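Forty milliseconds and a plastic bag

I spent most of March arguing with a clock. Three clocks, if I count properly: the one in the wrist cameras, the one in the marker tracker, and the one in the little board that reads how far open each gripper is. All of them were sure of themselves, and no two agreed.

The symptom was boring. Replay a recorded episode, draw the gripper pose over the video, and the drawn gripper arrives at the object a touch before the real one does. On slow moves you'd never notice. On a quick grab the drawn fingers close on thin air, and a policy trained on that learns to close on thin air too, with great confidence.

So I wrote Justness. I wanted to call it "align" but there were already two things called align in the repo, one of which did the opposite. Justness takes the raw streams from a session, works out the offset between each pair, and writes one merged file that the training code can read without a prayer. Truvadska is our tracker, which turns the dots on the marker plates into six numbers per hand. It existed long before me and I'm not allowed to touch it, an arrangement that suits us both.

How it works, for the two people who asked

The first version looked for the moment when everyone starts moving. You take the speed of the hand from Truvadska, take the amount of image motion from the wrist camera, slide one against the other and keep the shift where they match best. On my desk it was lovely. I tested it on myself waving a gripper around like a conductor, and got an offset of 40 milliseconds every time.

Then I ran it on the backlog: 3518 episodes. It was happy with 1617 of them. The rest came back with offsets all over the place, including one that claimed the camera was seeing nearly a full second into the future, which would have been a bigger story than this blog can handle.

Part of the trouble was mine. I had let each episode be fitted alone, when the offset hardly changes within a session. Fitting a whole session at once, with a small allowance for drift, brought most of them back in line. I'd like to say I saw that coming. I had a comment in the code saying "maybe do this per session??" dated well before I did it per session.

The other part was plastic.

Bags are bad people

Image motion is a fair stand-in for hand motion as long as the things in view are mostly stiff. A clear bag is not stiff. It crinkles, it slumps after you let go, and the highlights on the creases jump about when a hand has barely moved. To my image motion score, a bag settling looks the same as a hand in a hurry.

Two-handed bag work is worse. The wrist camera sees the other gripper moving, and the bag moving with it, and my code gave all of that credit to the hand the camera was riding on. Left and right got swapped blame for whole sessions. I stared at the plots for an evening and then did what I should have done first and went and looked at the table while people were using it. Pink basket, big crumpled bag, a gripper in each hand, cables trailing off both.

The fix was dull and I'm fond of it. Justness now masks out the lower middle of each wrist view, where its own fingers always sit, tracks corners in what's left, and fits one camera motion to them. Corners that disagree get thrown away. A crease in a bag disagrees with everything, so out it goes. The edge of the table, a keyboard, a desk leg, all those dull things in the background, turn out votes that match. The clutter I had been meaning to complain about is now holding up the whole method.

The bag job, from over the table and from one of the grippers:
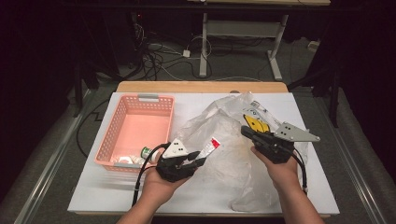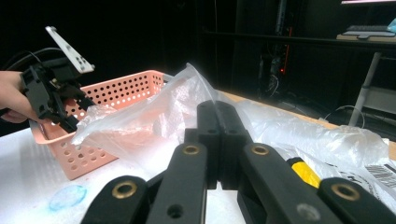
Still broken

There are 292 episodes Justness won't sign off on, and it now says so in the log and skips them. The old version would hand you a number no matter what, and I believed it for longer than I care to admit.

Some of the leftovers have a dropped stretch in the marker stream, where a plate was turned too far for Truvadska to read. I could fill the gap from the camera side, but then the alignment would be checking itself against its own guess. Parked for now.

The Nigam branch has a nicer idea, using the gripper opening as a second signal. Fingers close, fingers are seen closing, match those up. It needs the fingers that I'm currently masking out, so merging it means undoing the part I just praised. I've opened the merge request and gone to make tea.

Also, the Flemham machine still writes its timestamps in local time. I know. It's on the list.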